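Ursu Opens New Nursery for Berry Bushes in Mirside 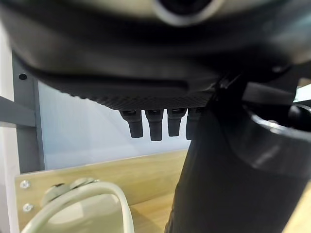 A robotic hand with short black fingers.

Mirside, 27 Nov 2020. The plant nursery Ursu informs its customers that the new growing site in Mirside is now open for orders. The site is made for berry bushes only: currants, gooseberries, honeyberries and the new blackcurrant Tunine, which Ursu offers for the first time to home gardeners.

Tunine is a compact bush and grows to 140 centimeters. It was tested during several seasons in Clikham, where the soil is heavy and spring frosts come late. The berries ripen in July and stay on the branch for a good time, so the gardener does not need to pick them all in one weekend. Nearly 60 percent of the bushes in the test gave fruit already in their second summer.

For the first season, 1,000 young plants of Tunine are prepared. They are sold in pots and also with bare roots. Bare-root plants are sent only while they are dormant and should be put in the ground soon after arrival, a little deeper than they were growing before. After planting, we advise to cut the stems back to two or three buds and to cover the soil with compost or old leaves.

Garden clubs and schools can order from 100 plants at a lower price. These orders must be made in writing, and the plants are collected at the Mirside gate.

Visitors are welcome at the site by appointment. The price list and a planting guide are sent by mail on request.

Contact: Ursu, customer office, Mirside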